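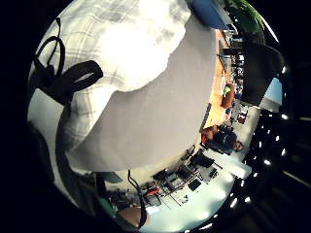
Let a store close at the same time every night

737 shares | 458 comments

Last updated in May

I moved to Juscombe for work and stayed for other reasons, and in that time I have watched the opening hours in this town go soft. The dry cleaner opens when the app says it opens. The bakery posts its hours each morning, sometimes before it unlocks the door and sometimes after. Two of the three banks on the main street see people by appointment. The post office counter has a laminated sign with hours on it, and over the sign there is usually a piece of paper with different hours.

I think this is a bad trade, and I think we have made it without talking about it much.

The argument for flexible hours is easy to state. A small business has quiet afternoons and busy ones. Paying someone to stand behind a counter from 2 to 5 on a dead day costs money, and the owner may be that someone. If a phone can tell customers whether the door is open, the owner can go home, or do the books, or pick up a child. I have worked retail and I remember the dead afternoons well. I would have liked to go home too.

What that argument leaves out is the cost to the person on the other side of the door. Fixed hours are information I can carry in my head. Once I know that the hardware store closes at six, I know it for years, and I can plan a repair, a bus ride and dinner with it. Flexible hours have to be looked up every time. The looking up takes a minute, which sounds like very little until you have four errands and each one needs its own minute, its own page and in some cases its own login.

Fonum is the one most places use here. It is a decent app. You open it, you type in the store, and it shows a green bar or a gray bar. The trouble is that the bar depends on somebody remembering to change it. Twice this winter I took the Gruvside bus across town to a green bar and found a locked door. The second time there were three of us standing there, looking at our phones and then at the door, as if one of them would give in.

People who plan their day closely can manage with this. They check, they book, they set a reminder. The ones who have trouble are the ones who were already short on slack. Someone on a split shift gets one free hour in the middle of the day and needs to know, without any checking, what can be done in it. Someone without a data plan can't look at a bar. My neighbor, who is past eighty and perfectly sharp, stopped using the pharmacy nearest to her because its hours moved twice and she did not want to walk there a third time for nothing. She now gets her prescriptions by mail and leaves the house less. I don't blame the pharmacy for all of that, but I blame it for some.

There is also the matter of what a street feels like. When stores keep the same hours as each other, people are out at the same time. You run into somebody, you buy a thing you had forgotten you needed, you stop next door. When every store picks its own window, the foot traffic thins out and each place sees less of it. Then the afternoons get even quieter, and that becomes the reason to cut them again. I have heard owners in Gruvside describe this as the customers drifting away. From where I stand the drifting started at the other end.

Farouk Hardware is the exception everyone in town brings up, so I will too. It opens at eight and closes at six, Monday through Saturday, and it has done so for longer than I have lived here. It isn't cheap. The selection is fine, and the paint aisle is too narrow for two people. I buy nearly everything there anyway, including things I could get for less elsewhere, and the reason is that I have never once had to wonder. I doubt I am the only one. The parking spaces out front are full at ten in the morning and full again at five.

The usual reply is that a hardware store can afford it and a one-person shop can't. I accept part of that. A potter who sells out of a front room should not have to sit there 40 hours a week to please me. But fixed does not have to mean long. If the potter is open on Saturday from ten to one, every Saturday, I can work with that. I would much prefer three certain hours to 30 possible ones. The short week, posted in paint on the glass, would do her as much good as it did me, and she could have the rest of the time to herself without touching an app.

The other reply is that things come up. They do. A kid gets sick, a pipe bursts, a delivery is late. A note on the door has handled this for a hundred years and most customers are patient about it. What wears people down is when the note is there every week.

I would go a little further with public offices. The Juscombe town clerk went to appointments only two years ago, and the announcement said it was for our convenience. I needed one stamp on one form. The next open slot was eleven days away. When I came in for it, there was no line, and the clerk was kind and quick and the whole thing was over before I had my coat off. I can't see why I could not have walked in the week before. Offices that we pay for should have walk-in hours every weekday, the same ones, printed on the door. If the town wants to offer appointments on top of that, good, plenty of people like them.

I know how this sounds. Old habits always look better to the people who had them, and I am sure there were stores in the old days that closed early because the owner felt like fishing. I still want the sign - the plain one, with the days down the left side and the times down the right. If you run a business here, pick your hours, pick fewer than you think you should, and then keep them until people stop asking what they are.

458 comments

Get the weekly opinion newsletter in your inbox. You can unsubscribe at any time.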